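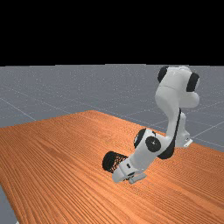 How does a robot learn to pick up a cup?

Hi, I'm Tanveer Mohmand, and I teach robots for a job. Well, pretend robots mostly! I spend a lot of my day with a robot arm that lives inside a computer. We call it Lovex.

Think about how you learned to tie your shoes. Somebody showed you, you tried it, your laces fell apart, and you tried again. Robots can learn from being shown things too, but they need to be shown a LOT. One time is nowhere near enough.

So my job is to make examples. I hold a controller a bit like the one for a video game, and when I move my hand, the arm on my screen moves too. I steer it down to a block, close the fingers, lift the block up and put it in a bowl. The computer saves the whole thing – every bend of every joint. That's one example. Then the block pops up in a new spot and I do it all over again.

On a good day I can make 40 examples before lunch. In December our team finished a set of 500, and we had cake. Now we're up to 2,179!

Why so many? If I always put the block in the same place, the robot would only learn that one place. Move the block over by the width of your thumb and it would grab at air. (I've seen it do this 3 times in a row. It looked very sure of itself.) So we mix things up with near blocks, far blocks, and blocks turned sideways.

Why a pretend arm? If I bump the table by mistake, nothing gets broken, and I can start over with one button. Later we try what it learned on a real arm – and that part makes me nervous every time.

Want to try it at home? Ask a friend to close their eyes, then tell them how to pick up a spoon using only words. You'll find out fast how many little steps there are.

Last updated: Saturday, April 23, 2022

More to read
What is a joint?
Can a robot feel a strawberry?
How computers draw pretend floors
Meet the team at Mivinton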